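I used to get to the end of a dinner with friends and find the rice cold and everybody hunting for forks. So now I set things up the day before, and it's made me a much calmer host!

Start with the cloth. Iron it while it's still a little damp, put it on the table the night before and let it hang, and the last creases drop out by morning. Mine came from a market stall in Toledo and I paid way too much for it (no regrets).

Next, get your dishes out. I do this right after lunch, big plates first, then bowls, and I give each one a quick wipe with a dry towel - dust loves a bowl that's been sitting in the cupboard since August.
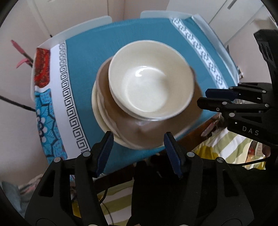
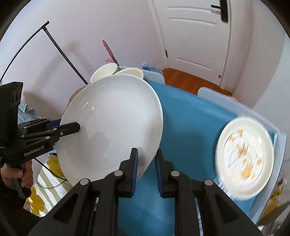

Bowl on the teal cloth first, then one of the big white plates.

Now the food. Pick one thing that can sit in a low oven without sulking. My friend Rania Ezzat swears by lentils, I do a chicken and lemon stew. Everything else should be cold or room temperature, so you only have one pot to worry about.

Last thing - fill the water jugs before the doorbell rings. I forget every time, so I've stuck a note on the fridge.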